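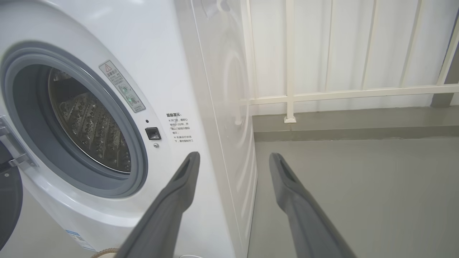
One respondent in Clumel told us that she had stopped believing the confidence figures years ago, as they always seemed to fall a month after she had already put off buying anything large. We were delighted by this remark, and much of what follows grew out of it.

Home Journal Issues Authors Search
Reading time: 3 minutes

4.2 Household purchases and the timing of sentiment

Figure 3. Front-loading washing machine, an item from the durable goods group.

Standard accounts treat a confidence index as a leading signal: people feel gloomy, and then they spend less. Our panel lets us look at the order of events far more closely than a monthly index can, and the results are a real pleasure to work through. We asked 1422 households in Clumel and Appiah to keep a diary of planned purchases above 300 dollars, noting when a plan was made, when it was dropped and how they felt about the year ahead.

In Clumel the pattern is striking. Plans for durable goods (fridges, washing machines, sofas, second cars) were dropped well before the same households reported any worry about the national economy. The median gap was 45 days. When asked why, most people talked about things close to home – shorter shifts, a rent letter, a neighbour's shop shutting – and very few brought up share prices or trouble abroad, even in the weeks when both led the evening news.

Appiah is messier, and in some ways more exciting! The gap there shrinks to almost nothing among mortgage holders, who seem to follow interest rate news closely and cut back at once. Renters in the same town look much like those in Clumel. We had expected income to explain the split, but adding it to the model in Table 5 barely moves the estimate.

We also ran the diary questions past a smaller group of 50 households in Tonia, where the Stusell cannery had cut its hours in June. Numbers this small can't carry much weight. Still, the cancelled plans come first again, and the gloomy answers follow.

A fair objection is that people may be slow to admit worry in a diary. We return to this in Section 5, using the telephone interviews, where the same question was put in three different ways.

We use cookies to remember your reading settings. Accept Manage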